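Comment apprend-on un geste à un robot ?

Dernière mise à jour : 2024-09-19

Quand tu as appris à lacer tes chaussures, quelqu'un t'a sans doute montré comment faire. Il a peut-être pris tes mains dans les siennes pour te guider. Avec un robot, on peut s'y prendre de la même façon.

Pendant longtemps, on a surtout donné aux robots des listes d'ordres très précis : avance de tant de centimètres, tourne, ferme la pince, remonte. Cela marche bien dans une usine où la même pièce arrive toujours au même endroit. Dans une cuisine, c'est plus compliqué. Le bol n'est jamais posé exactement où il était hier. Il faudrait écrire une nouvelle liste chaque fois que quelqu'un range la vaisselle !

Alors on montre au robot ce qu'il doit faire, et on enregistre tout. Cela s'appelle une démonstration.

Première méthode : guider le bras à la main

Certains bras de robot peuvent devenir « mous ». On appuie sur un bouton et les moteurs ne résistent presque plus. Une personne attrape alors le bras et le conduit doucement jusqu'à l'objet. Pendant ce temps, le robot note la position de chacune de ses articulations. Un bras comme Amia, celui de l'atelier Lerley, en a sept : c'est un peu comme s'il avait une épaule, un coude et un poignet qui tournent dans plusieurs sens.

Cette méthode est facile à comprendre, même pour un débutant. Elle a un défaut : la personne est tout près du bras, et ses mains passent souvent devant les caméras. Il faut aussi un peu de force pour bouger un bras lourd toute une matinée.

Deuxième méthode : le commander à distance

On peut aussi s'asseoir à côté, avec une manette ou avec un deuxième bras plus petit. Quand la personne bouge le petit bras, le grand fait le même mouvement au même moment. C'est la téléopération. « Télé » vient du grec et veut dire « loin », comme dans téléphone ou télévision.

Chez Lerley, c'est Ea Ásgeirsdóttir qui tient le petit bras. Au début, elle cognait souvent la table. Elle s'est entraînée avec des cubes en mousse avant de passer à la vaisselle. Le plus difficile, dit-elle, c'est de ne pas sentir ce que touche la pince. Elle doit tout deviner avec les yeux.

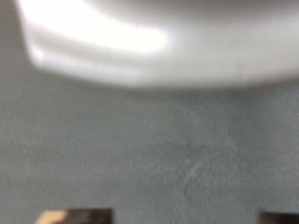 Beaucoup de robots portent une petite caméra près du poignet. Elle avance avec la pince, et ce qu'elle filme change donc à chaque mouvement. De près, un objet peut prendre beaucoup de place et devenir flou. Une autre caméra, fixée plus loin, permet de garder un œil sur toute la table. Avec les deux points de vue, le robot dispose de plus d'indices pour savoir où il se trouve.

Que retient le robot ?

À chaque petit instant, l'ordinateur range deux choses ensemble : ce que les caméras voyaient, et le mouvement que la personne a commandé. Une démonstration, c'est une longue suite de ces paires. Un programme cherche ensuite ce qu'elles ont en commun. Il finit par trouver quel mouvement va avec quel genre d'images.

Une seule démonstration ne suffit presque jamais. Pour l'exercice « prendre un bol et le poser plus loin », l'équipe en a enregistré 267. Pour des gestes plus délicats, comme plier un torchon, elle est allée jusqu'à 2000. Il faut varier aussi : changer le bol de place, en prendre un autre, allumer ou éteindre une lampe. Si le bol est toujours à gauche, le robot risque d'apprendre simplement à aller à gauche.

Et les erreurs ?

Les démonstrations ratées sont souvent mises de côté. Si la personne hésite très longtemps ou fait tomber l'objet, le robot pourrait copier cela aussi — il ne sait pas tout seul ce qui est bien fait. Parfois, on garde exprès un passage où la pince arrive de travers, puis se remet en place. Le robot apprend ainsi à se corriger.

Vient ensuite l'essai. La personne lâche les commandes et le robot se débrouille. Elle garde quand même la main près du bouton d'arrêt, un gros bouton rouge qui coupe le mouvement.

À essayer chez toi

Mets-toi à deux, avec un gobelet en plastique vide. Le premier joueur est le robot : il ferme les yeux. Le second le guide d'abord en lui tenant le poignet, puis seulement avec la voix. Faites trois essais de chaque façon, puis échangez les rôles. Laquelle est la plus rapide ? Avec laquelle le « robot » se souvient-il le mieux du chemin quand il recommence tout seul ?

Petit lexique

Articulation : endroit où le bras peut plier ou tourner.
Démonstration : enregistrement d'un geste montré au robot.
Pince : la « main » du robot, souvent faite de deux doigts.
Téléopération : le fait de commander une machine à distance.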